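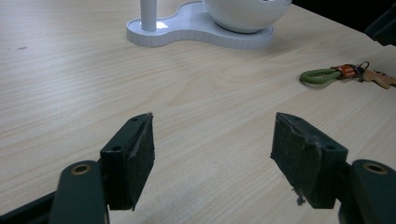 Small things go missing from hall tables, and hall tables were the subject of the Vuleo study in Braltport. The group recorded 3000 short demonstrations of people tidying small items with hand-held grippers, then used the recordings to train a robot arm on the same jobs. Keys, pouches and a stand with a post made up most of the set. A key ring with a cord loop, like the green braided one lying to the right of the white stand, gives a gripper something to close on. Bare flat keys on a smooth table do not give it much. The same goes for stiff fingers, gloved fingers and anyone coming in with shopping in one hand. The tips on this page come from the written-up results, put into household terms.

Put a loop on every set of keys

Of the 3000 recordings, 407 were thrown out, and dropped or fumbled keys were the largest group among them. When the keys had a loop of cord, people picked up the loop first without being told to. The trained arm learned the same habit from them.

Use cord thick enough to stand up a little from the table. Thin ribbon lies flat and is hard to pinch. Braided cord from a hardware store works well. Tie it long enough to drop over a hook with room to spare, and melt or whip the cut ends.

Choose a stand with a wide foot

Some of the early recordings used a narrow stand, and people spent a good part of each attempt steadying it with the other hand. The arm copied this, which wasted time. The group changed to a stand with a low, spread-out base and the problem mostly went away.

If the stand you have tips over, fix it to a heavier board or put rubber feet under it. Check it with your heaviest set of keys on the longest peg before you rely on it.

Give each hand one job 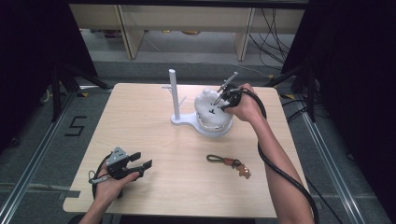 A gripper in each hand. The keychain is on the bare wood, nearer than the white stand.

The most useful result concerned two-handed work. People who held the stand or the bag with one hand and moved the item with the other made steadier recordings than people who swapped hands partway. The arms trained on the steady recordings finished more of their test runs. In a set of 40 runs on hanging up keys, they finished 30.

At home, that means setting up the table so you never need to change hands. Right-handed people can keep the stand a little left of center and drop the keys on the right. Left-handed people should reverse it. Leave a clear patch of table in front, a bit wider than your hand - more if someone in the house uses a reaching tool.

Change worn pads early

Anything that grips by friction gets worse slowly, and you adjust to it without noticing. The group found a drop in clean pickups late in the study and traced part of it to the finger pads. New pads brought the numbers back. They now check the pads at the start of each session and write the change date on a strip of tape.

The same check is worth doing on kitchen tongs, jar openers, clamp faces and reachers. Look along the top edge of the pad first, which is where scuffing starts. Peel off the old pad completely, wipe the jaw with rubbing alcohol, let it dry, and press the new one on for a minute. Do both sides together. One new pad and one old pad will make things twist as you lift.

Hold soft bags low and on both sides

Furry and padded pouches were hard for the arm at first. It tended to pinch a small tuft of pile, lift, and lose the bag. The better recordings had the fingers well down on the body of the pouch, one on each side, closing until the filling pushed back.

Do the same when you work a stiff zipper. Hold the bag low on both sides and keep loose pile out of the teeth. If the bag has a clasp, hang it by the clasp while you fill it and you will have a hand free.

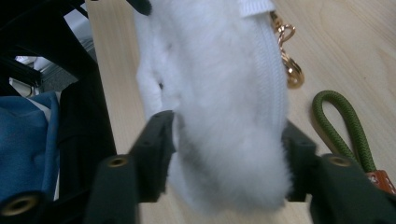

Record yourself before you rearrange anything

One part of the method needs no robot. Prop a phone on a shelf above the table and film yourself coming in the door for a few days, then watch it with the sound off. Note each time you set something down twice or pass it from one hand to the other. Those are the spots to change.

The Vuleo group did this with each new table layout before recording with the grippers. They changed one thing, filmed again, and kept the change only if the double handling went down. Move the stand first, then the bag hook, then the bowl for coins. A table near the door edge will always collect mail, so give the mail its own tray and leave it out of the test.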